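Rarnivby Hose Reuse Project
Progress report to the Kodlow fund, second period

1. Purpose of this report

This report covers the work done on short flexible hoses between the start of the second period and the end of August. It sets out progress against the plan, the state of the handling work, spending to date and the points on which we need a decision.

The project takes back short connecting hoses from appliance repair shops in the Brorkport area, sorts them and returns the sound ones to use. The target for the period was 3,153 hoses received. That figure was met in the last week of the period.

2. Intake and sorting

Hoses arrive in mixed crates. Each crate is emptied, and the hoses are separated by bore and by type of end. Those with split ribs or crushed cuffs go to plastics recycling and are not counted in the figures for reuse. At the close of the period 1,750 hoses had been passed as fit for a second use. The rest are either rejected or still waiting for the leak check.

The main source of delay was the sorting of grey hoses, which look much alike at a glance but come in two bores. A gauge block is now kept beside each crate. Mis-sorted items have fallen since it was brought in, though we do not yet have a full month of records to report.

3. Handling work

Handling is carried out on a clear white tabletop. A plain surface makes marks and loose grit easier to find, and it can be wiped down between batches.

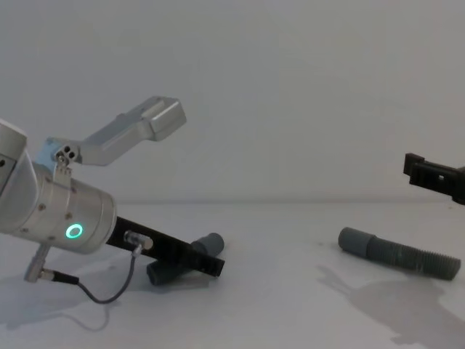 The handling plan has three stages: pick up from flat, hold at both ends, and stand on end. Each stage has its own sheet, and a hose is recorded against the sheet by batch, with no record kept for single items. The first stage was written up early in the period and has been changed once, to allow for hoses that roll when touched on the rounded side.

The second stage is the hold at both ends. The hose is kept level and clear of the table so that sagging or a stiff section in the ribs shows up. The grip is taken at the ends. An early version of the sheet allowed a grip further in, and this was withdrawn after it left marks on several samples.

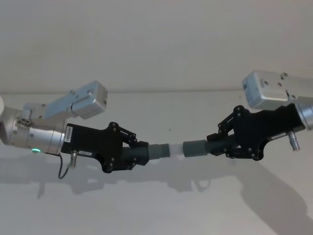

4. Standing on end

The third stage was added at the request of the fund after the first report. A hose with square, undamaged cuffs will stand unaided on a level table. One with a worn or uneven cuff leans or falls. The test is quick and needs no extra equipment.

A trial batch of 300 hoses was used to set the pass limit. Roughly 20 of these could not be placed in either group and were set aside for a second look. Most had a slight bend in the ribbed part, and it is not clear that such a bend has any effect in use.

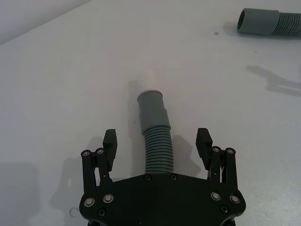
The wording of the pass limit is therefore still in draft. The present text says that a hose must stand without support and that a slight bend is allowed if the upper rim is whole. We would like to keep this wording for the next period and review it once the returns from the repair shops are in.

5. Spending

Spending is within budget on all lines except storage. Extra shelving was bought from Živković for the Brorkport store, as the crates held for the leak check could no longer be kept on the floor. The overspend has been met from the transport line, where fewer collections were needed than planned.

6. Decisions requested

6.1 Approval to move the remaining transport money to storage.
6.2 Approval to keep the draft pass limit for one further period.
6.3 A date for the next visit to Rarnivby, preferably after the October intake.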